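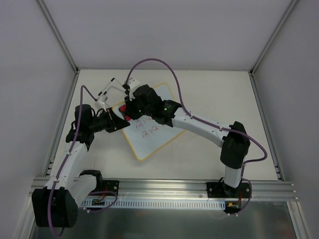 Stuvley Hand-Held Whiteboard, Yellow Border

Filed under: Desk & Classroom > Boards and Pens > Small Boards

A small white writing board with rounded corners and a yellow border. You write on it with a dry-wipe pen, you wipe it off, you write on it again. We have sold over 400 of these and still can't find much more to say in its favour than that it does this properly, and plenty of boards at this size don't.

The maker's leaflet calls it a "complete visual thinking surface". We'd ignore the leaflet. It also says the yellow border "stimulates recall", and when we asked Stuvley what that was based on we got a copy of the leaflet back. What the border does do is make the board easy to spot on a white table or under a heap of paper, where a plain white one tends to vanish. It also gives you something to hold without putting your thumb in the writing.

Writing on it

The surface takes ink evenly and doesn't bead, which was our complaint with the Wudalska board we stocked before. On the Wudalska you had to go over each letter twice and it still looked as if it had been written on a wet plate. On the Stuvley one stroke is enough with any decent pen.

Large letters work best. Two lines of capitals fill a good part of the space, and if you are hoping to get a week's shopping or a full page of working on there you'll be disappointed. It is for a word, a sum, a label, a name held up across a room. Zewditu Tamiru, who teaches evening classes in English and buys these from us by the box, has her learners use one side of the board only and write no more than a short sentence. She tried longer sentences and everybody's handwriting shrank until she couldn't read it from the front.

About red ink

Black and blue come off this board with a dry cloth. Red is less obliging. Stuvley says that all colours "wipe away without trace" and we don't agree. Red left on for an afternoon comes off fine. Red left on over a long weekend leaves a faint pink shape that needs a damp cloth and a bit of elbow, and red left on through August in a stock room with a south-facing window needed proper cleaner and a second go the next day. Green we haven't tested for long enough to say.

In fairness, every board we have sold does this to some degree, and so do the expensive ones on the wall. We mention it only because the leaflet says otherwise and people write to us about it.

If you use red, cheap pens are the worst offenders. The Iwasaki fine tip behaves better than most. The Zident chunky pen gives a stronger line that reads well from a distance, but it dries out quickly if the cap isn't pushed right home, and the cap takes more of a push than you'd expect.

Cleaning

A dry cloth for everyday use. A barely damp cloth for anything stubborn. Please don't use kitchen scourers, nail varnish remover or the rough side of anything. We know that there are videos telling you to scribble over old marks with fresh ink and wipe the lot off together. It does often work, and we do it ourselves in the shop, but it will also get through a pen in no time and the cloth afterwards is not fit to be seen.

We have been offered a branded cleaning spray to sell alongside the board. Kazue Kuroda tried it against plain water with a drop of washing-up liquid, on a board with old blue and old red on it, and there was nothing to choose between them. So we don't stock the spray.

Will it slide about?

Yes, a little, on a smooth table. There are no rubber feet. If you write with the board lying flat, you'll want your other hand on it, and left to itself it will drift round until it's sitting at an angle to you. Some people prefer this as they can turn it to suit their wrist. Others put a folded cloth or a bit of non-slip drawer liner underneath. We used to suggest sticky putty but it pulled a mark on the back of one customer's board, and that was a fair complaint.

Corners and edges

The rounded corners are the part we'd pay for again. Square-cornered boards chip there first, usually after the first drop, and then catch on sleeves. We have dropped the Stuvley on a hard floor more often than we meant to. The corners scuffed and the yellow picked up some grey, but the writing surface was unharmed. The border does show dirt. It wipes down, though ink that gets into the join between border and board is hard to shift and you will probably have to live with it.

What you get

One board. No pen, no cloth, no stand. The carton shows a pen lying next to the board, which we think is a bit cheeky, and we've told them. Pens are listed separately. The pen in the starter set sold elsewhere under the same name is a poor one and we chose not to buy the set in.

Classroom boxes hold 30 boards with a sheet of card between each. Leave the card in if you're storing them through the holidays. Boards stacked face to face with writing on them will print onto each other, backwards, and that ink is the very devil to move.

Who shouldn't buy it

Anyone who wants a board to leave up for months with the same thing on it. Get a sheet of card and a permanent marker, it will cost you less and look tidier. Anyone who wants gridlines or ruled lines, as this one is plain. And anyone who wants to fix it to a wall, because it has no holes and we wouldn't trust adhesive strips with something that gets leaned on while it's being written on.

Returns

You can send a board back within 50 days if you don't get on with it. It may have been written on, we don't mind that, but please wipe it first. Boxes can be returned part used by arrangement.

Comments (4)

Masaru Takeda
Bought one for labelling test pieces on the bench. Does the job. I was doubtful about paying more than for a supermarket one but the supermarket one went grey by the end of its first month and this hasn't yet. Agree about the Zident cap.

Nanami Honda
Is the back usable as well? Your page says "one side of the board only" and I couldn't tell if that was the teacher's rule or the board's.

Shop reply
Her rule. The back will take pen but it isn't as smooth and it holds on to ink, so we'd treat it as a spare. We ought to make that clearer above.

Isamu Wada
Mine arrived with a thin film on the front that I took for the surface. Wrote on it for a week and thought the board was rubbish. Peel it off, it's much better underneath — you might put that on the page.

Shares 2 | Comments 4

Contact us | Delivery and returns | Copyright the shop and its suppliers | Back to top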